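Section 6: Setting up the fold-out craft table

Before you start
Clear a space of at least 1.5 metres on each side of the table. You will need the hex key from the parts bag and a spirit level. A second person is useful for step 3 on the larger Vasine model.

Setting up
1. Lay the table face down on a blanket or carpet. Remove the two transit straps and keep them for storage.
2. Pull each leg outwards until the locking collar clicks. If a collar doesn't click, fold the leg back and try again. Do not force it with a mallet.
3. Turn the table over on to its feet. Lift by the outer rails only, never by the drop leaf.
4. Raise the drop leaf and slide both brackets fully home. The red mark on each bracket should be hidden.
5. Place the level on the table top, lengthways and then across. Turn the adjustable feet until both readings are true, then tighten the lock nuts by hand.
6. Press down firmly on each corner. If the table rocks, go back to step 5.

CAUTION: Keep fingers clear of the hinge line when raising or lowering the leaf.

CAUTION: The drop leaf is rated for up to 12 kg. Sewing machines, die cutters and similar items must stand on the fixed part of the top.

Note: The Vasine is 1,074 mm long with the leaf down. Allow for this when choosing a cupboard or an alcove to store it in.

Protecting the surface
The top has an oiled finish and will mark if left damp. Wipe up glue, paint and water straight away with a soft cloth. Put a mat or board under any work with knives, hot irons or wet colour.

Leave mats flat when not in use. A mat stored on its edge will curl at the corners — warm it under a pile of books overnight to bring it back. Lift mats once a week to let the wood breathe.

Do not use spray polish, as it leaves a film that stops fresh oil from soaking in. Re-oil twice a year, in spring and again in November, following the directions in Section 7.

Folding away
Clear the top, lower the leaf and reverse steps 1 to 4. Refit both transit straps before moving the table — the legs can swing out if it is carried without them.

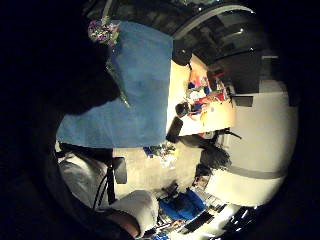
Fig. 12. Blue surface next to a light wood-toned table top.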